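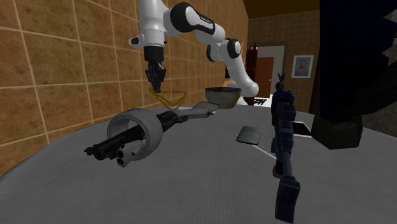 Figure 1. The simulated cell with the arm over the round table and yellow strands under the gripper.

Gestel: Building a Clutter Table for a Home Robot Arm, Simulation First
Project report, spring term
Submitted February 24, 2025

1. Background

Gestel is a one-student project to build a tabletop sorting station in a shared workshop. The finished station will be a round table with an arm mounted over it, and the arm will move mixed objects from the tabletop into containers. The workshop has given the project a corner until the end of May.

Most of the term went into the simulated version of the station, and this report is mainly about that. The physical table exists but the mount does not, so every result below comes from the simulator. I wrote the control code so that it should not need to know which of the two it is talking to. That claim has not been tested yet.

2. Why the arm hangs

The first sketch had the arm bolted to the table next to the work area. On a round table this wastes a lot of surface, and the base is in the way of anything placed behind it. Hanging the arm from above frees the whole top. The cost is a much stiffer frame. A floor-standing arm pushes down into its base, while a hanging one pulls and twists on whatever holds it, and the workshop ceiling cannot be drilled. The frame will have to stand on its own legs.

In simulation none of that matters and the base is simply fixed in space. I used the stock arm model with its parallel gripper and did not change the link lengths or the joint limits.

3. Software

Three pieces of software were written or adapted.

Proller is the scene builder. It takes a folder of object models, picks a set, and places them on the table with a fixed random seed so a layout can be loaded again later. It also sets up the room around the table, with tiled walls, a door and a framed portrait. The room is there so that the camera views have some background with edges and color in them. An early version used plain gray walls, and the object detector did well on it and badly on everything else.

Gavov is the grasp planner. It proposes gripper positions from above, throws out the ones that would put the fingers through the table or another object, and ranks what is left.

Trình runs the trials and writes the logs. It resets the layout, calls Gavov, moves the arm, waits for things to settle and records whether the object was still between the fingers at the end of the lift.

4. Objects

The models came from free libraries and were chosen for awkward shapes. The layout in Figure 1 is a fair example. It has a wide gray bowl, a flat tray, a small square plate, a thick ring, and a large black firearm-like model that passes through the middle of the ring. I did not set out to include that last one. It was in a mixed pack and I kept it because it is long and it overlaps its neighbor, which most of the household models do not.

The thin plate is hard for a different reason. It lies flat on the table and the fingers have no height to work with. Gavov rejects nearly every proposal for it. The plan is to add a push move that slides flat objects to the table edge first.

The yellow strands are the one soft item. They are modeled as chains of short links with weak joints. Longer chains looked better but slowed each step so much that a full run could not finish overnight.

5. Trials

Trình ran 2,972 grasp attempts in total over 31 layouts. Each object that was in reach got at least one attempt per layout. The maximum per layout was set at 100 so that one bad scene could not eat the whole run.

Seven layouts had to be repeated. The physics had gone unstable at the start, with two models placed so that they overlapped, and the solver threw them apart. Proller now checks for overlap before it hands over the scene. The ring is excluded from the check, otherwise nothing could ever be placed through it.

Results by type of object, in words only, as the log format changed partway through and the early numbers do not line up with the later ones:

Bowls were the most reliable. The planner goes for the rim and the rim is nearly always open.
The ring was fine when alone. With something through it, the lift often failed, as the planner treats the two as separate and the simulator does not.
Flat plates almost never worked.
Strands gave mixed results. The gripper usually closed on something, but the success test only checks for contact between the fingers, so one strand counts the same as the whole tangle. This test needs to be rewritten before the strand results mean anything.

6. Problems

Units cost me most of a week. Some models were in centimeters and some in meters, and a few had no units at all. I scaled those by eye. The sizes in the scene should not be taken as accurate.

The elbow swings low when the arm reaches for the back of the table. Gavov only checked the fingers for collisions, so the forearm knocked into tall objects until I added a box around each link. Planning is slower now.

7. Next steps

Weld or bolt up the frame and measure how much it flexes with the arm at full reach.
Write the push move for plates.
Fix the strand test and rerun those layouts.
Swap the table texture for a picture of the real tabletop.
Move the emergency stop to the side of the frame nearest the workshop door. The current drawing has it behind the arm.

The frame drawings and the Proller seeds for all layouts are in the project folder, under the same layout numbers used in the log.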